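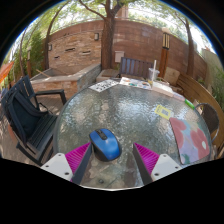 Progress report to the Senville Neighbourhood Fund, March 3, 2025
Outdoor art and admin sessions, Rendham House
Prepared by Suqin Cai, program lead

The patio sessions are going so well that we've stopped thinking of them as a trial. When we applied, the plan was to use the paved area behind Rendham House for painting on fine days and keep everything else indoors. What has grown up instead is a table where people paint and chat, and where the sign-up work gets done too. The round glass-topped table has turned out to be a terrific buy: paint palettes, markers and finished sheets can all be spread across it with room left for a blue wireless mouse, and dried splashes come off with a damp cloth (we were nervous about that ripple in the glass, but it scrubs up fine).

Attendance
We have had 107 people through since the sessions opened in August, against a target of 40. Plenty of them come back, and a few have started bringing a neighbour along. Muchen Xia keeps the sign-in book and has asked for a second one, which we were delighted to buy!

What people are making
Watercolour is the clear favourite, especially loose washes of colour on big paper. Eun-seong Min ran a block on soft edges and blending that filled up every time, and the work was so good we want to hang it in the front hall. Markers are popular with those who like a firmer line. Shuzhen Duan has been adding short pattern-drawing exercises at the start, and they settle a new group beautifully.

Spending
Of the $992 granted for furniture and materials, $751 has been spent. The table and chairs were the largest item, followed by paper, which we go through faster than we budgeted for. Paper palettes have been worth every cent, as washing up the old plastic ones ate into the end of each session. The balance will go on heavier paper and a storage tub with a proper lid.

Still to sort out
Shade is the main one. The table gets strong glare by mid-afternoon and the colours are hard to judge. Yutong Qian has a quote coming for a shade sail from Posemow and we will send it on when it arrives. Wind is the other nuisance, and we'd like some decent clips or weights for the larger sheets.

Next period
We will add an evening session while the light lasts, and Eun-seong has offered to repeat the watercolour block for people who missed out. You would be very welcome to drop in and have a go yourselves. Receipts are with Muchen and can be sent through whenever you need them.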